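Jeltthorpe wants to charge me $26 a month for a "smart" compost bin. The bin is a bucket with a lid. The smart part is an app that tells you when the bucket is full.

I can tell when a bucket is full.

Their page says kitchen scraps turn into "living soil" in 5 days. My heap takes most of a year and I turn it by hand. Dried, ground-up carrot peel isn't soil, it's dried, ground-up carrot peel. Put it in a pot and water it and see what grows on top.

Kiều Khúc has had one since May and likes it fine. Asked her what she does with the stuff that comes out. She brings it to my heap.

Also the "independent study" they link to is two pages long and the second page is a coupon.

Somebody replied that Endton makes a cheaper one. Sure. It's 30 dollars less and takes a filter you have to keep buying, so do the math over two winters and get back to me.

If you live in an apartment and the smell is the problem, freeze your scraps in a bread bag and find a drop-off. Costs you a bread bag.

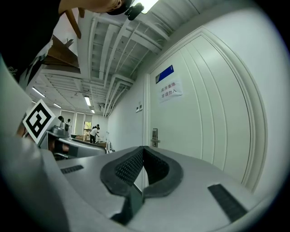 And before anyone asks, yes, onion skins are fine. Been putting them in for years.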